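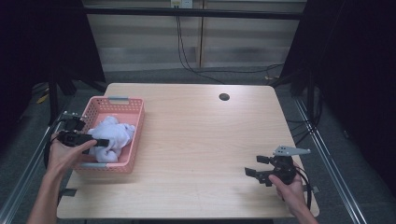 List: handheld-grippers
Subject: Re: Kakberg pair kit, anyone bought one?
Time: 4:10 pm

Someone at the Horow lab wrote, in June:

> We have money to spend before the end of the budget year and the
> Kakberg two-hand kit keeps coming up. The sales page is mostly
> adjectives. Has anyone used the grippers for real work, meaning
> hours of it, with cloth? We do towels and pillowcases. Also, is the
> frame worth adding, or can we bolt the things to whatever table we
> have? The Jorklow set is cheaper but we'd have to make our own
> brackets.

We've had the pair on loan for 3 weeks and I've put in more hours folding than I have at home in my life, so I'll have a go at this.

The grippers first. They are good. The fingers close where you think they will, and opening them wide doesn't take the kind of squeeze that has you rubbing your thumb by lunch. Towels are the bulk of what we do: out of the pink basket, onto the table, fold, next. A crumpled towel is a fair test of any two-finger gripper, and these pick up a single layer more often than they grab a fistful. Thin pillowcases are worse. I got two layers at once often enough that I started calling it a technique.

Weight is fine for the first hour. After that you find out that the plate and bracket on top put the load a bit higher than your wrist would like. Our shorter sessions came out cleaner than the long ones, and I don't think that was me getting bored, though I was.

The cables are the part I'd complain about. One per gripper, out toward you, and they are exactly long enough to reach the near edge of the table and have opinions there. If you work across your body, left hand over to the right side, you will drag one through whatever you just folded. I taped mine. The manual has 5 pages on unboxing and one paragraph on cable routing, and the paragraph says to route the cables.

On the frame: we use our own rails around a plain light wood tabletop, clamped down, and I see no reason to pay for theirs. The Kakberg quote had it at 800 on top of the kit, before shipping, and shipping is where they get their sense of humor. What you do need is a table that doesn't creep. Ours did until we added clamps, and for a while I blamed the tracking for what was plain furniture.

Black curtains on both sides helped us more than anything in the box. Before that the tracking lost the right hand whenever somebody walked past. The sales rep called this "environmental sensitivity."

Jorklow: I had a set at Buenaventura, my last job. Cheaper, yes, and the fingers wear faster. We went through 4 pairs of finger pads there in one season of dish work. Cloth would be kinder to them. If you have someone who likes making brackets, it's a reasonable buy. If that someone is you and you already have a job, get the Kakberg.

Support answers email within a day. The answer is usually to update the firmware, and to be fair to them, one time it was the firmware.

I can send our bracket drawing and the tape brand off-list. Ask before the loan runs out, as I'd like to check the hole spacing against the real thing.

--
Reply goes to the whole list. Please trim your quotes.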